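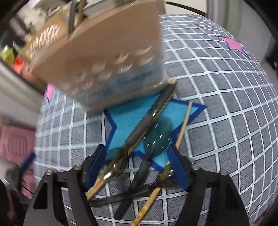
About Jodo

Jodo writes and maintains working rules for people who record household handling tasks with hand-held grippers, and for the teams who later use those recordings to train robot arms. We are based in Marnby. Our main publication is the Jodo Handling Practice, now in its fourth edition, dated March 6, 2024.

We do not build grippers, sell them or certify them. The Practice covers what happens on and near the table: how a task is set out, how objects are grasped and released, what is logged and what is thrown out afterwards.

How we started

Jodo began as the documentation side of Brito, a project on sorting and putting away small kitchen items. Brito had two recording sites and each had its own habits. One site reset the table after every attempt, the other after every fourth. One logged a dropped spoon as a failure, the other logged it only if the operator did not pick it up again. When the two sets were merged, the labels could not be reconciled and a good part of the material had to be relabelled by hand. The notes written during that relabelling became the first edition.

Brito has since closed. The rules were taken up by other groups and we now look after them full time.

What the Practice covers

The current edition has 12 sections. Sections 1 to 3 deal with the equipment: finger pads, fasteners, mounting, and the checks made at the start of a session. Pads are inspected for glaze and lifting edges. Screws on the finger links are checked by hand before the first recording and again after any knock against the table. A pad is replaced together with the one opposite, never singly.

Sections 4 to 7 deal with the task. A task sheet states the start arrangement, the goal arrangement, and which objects may be touched. Surfaces are described in the sheet, including pattern. A patterned cloth or mat is acceptable and in many cases preferred, provided the same sheet does not mix patterned and plain surfaces under one task code. Household backgrounds are left as they are, apart from documents, screens and photographs of people.

Section 8 deals with long thin objects. It is the longest section and the one we are asked about most. In summary:

Spoons, chopsticks and similar items may be presented singly or as a loose group. Crossed items are allowed.
Where the sheet calls for one item and two enter the jaws, the attempt is kept and coded as a double grasp. It is not trimmed.
The operator does not use a free hand to straighten an item between the pads.
Transparent and translucent items carry their own material code, separate from opaque items of the same shape.
A container used as source or target is named in the sheet, and its opening is described by shape and by height above the surface.

Sections 9 and 10 cover work with two grippers on one surface. Each gripper is given a fixed identity for the whole session. Contact between grippers is logged whether or not it affected the task. Handing an item across is a separate task code.

Section 11 covers labelling and Section 12 covers retention and deletion.

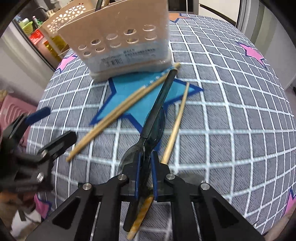 A reader of the last draft wrote to us that coding double grasps separately would fill the log with entries of little use, and suggested a single "other" code for anything the task sheet had not foreseen. The same letter argued that operators slow down when they know an unplanned grasp will be recorded against them.

We kept the separate code. In the review set of 1,203 attempts, the double grasps were the entries that labelling staff most often asked to see again, and a general code would have made them difficult to find. On the second point we agreed and changed the wording. Clause 8.6 now states that grasp codes describe the attempt and may not be used to assess the operator.

How a rule is made

Any site using the Practice can propose a change. A proposal states the present wording, the new wording and the recordings that led to it. Proposals without recordings are returned. Each accepted proposal is trialled at two sites, using unchanged equipment, and the trial logs are published with the result, including the trials that found no difference.

The fourth edition took in 19 proposals. Most were corrections to terms. The substantive ones concerned translucent items, the reset interval (now stated in the task sheet, with no default) and the definition of release. Release is now the point at which both pads are clear of the object. Earlier editions used the point at which the object stopped moving, and sites disagreed on items that roll.

Minor corrections are issued each August and do not change section numbers.

Relation to other rules

The Practice sits underneath workplace safety law and any standard that applies to the robot itself. Where they conflict, the law or the standard prevails and we would like to be told about it. We do not give advice on guarding, on speed limits for powered arms or on electrical safety.

Grosico, our log checker, reads a session log and reports entries that do not meet Sections 8 to 11. It does not look at the recordings. A clean Grosico report means the log is complete and consistent. Whether the codes are correct still has to be judged by a person watching the attempts.

Funding and independence

Jodo is paid for by site subscriptions and by training days at Marnby. Equipment makers can subscribe on the same terms as anyone else and can submit proposals, but may not take part in trials of their own hardware. The list of subscribers is printed at the back of each edition.

Contact

Questions on interpretation should quote the edition and clause number. Requests for training should give the number of operators and say whether single or paired grippers are in use. Sites still working to the third edition can have their task sheets converted on request; allow extra time where the sheets include translucent objects, as these need to be recoded one at a time.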